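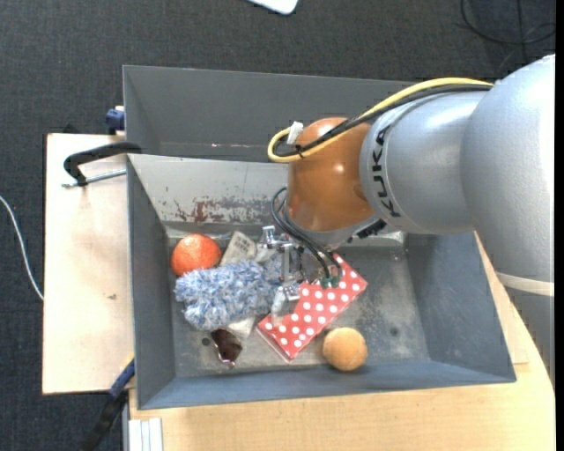 **Talk notes: running a synagogue kitchen for a crowd**

Slide 1
- Say hello, check the mic works at the back.
- I cooked for Umallow, our congregation's weekly lunch, for five years. Usual crowd was 85. Largest was the February dinner.

Slide 2: Two kitchens, one room
- Meat on the left wall, dairy on the right. Red tape and blue tape on every handle.
- Tell the story of the ladle that went into the wrong soup. Keep it short.
- Ask who has a separate sink. Wait for hands.

Slide 3: Buying
- Our budget for the year was $4000, not counting gifts.
- Dry goods came from Zoltovel, produce from Şimşekoğlu. Both let us order late.
- Check the kosher mark on each case when it comes in. Suppliers swap brands.

Slide 4: Cooking ahead
- Everything for Saturday is finished before candle lighting on Friday.
- Bean stew goes in the slow oven overnight. Add more water than the recipe says.
- Rice does not hold. Use barley or kasha.
- Salad is cut Friday, dressed at the table.

Slide 5: Records
- We served 1194 plates in our last full year. Show the sheet.
- Write down what came back uneaten. We dropped the carrot pudding after reading ours.

Questions
- If someone asks about Passover, send them to the Rurkitz handout by the door.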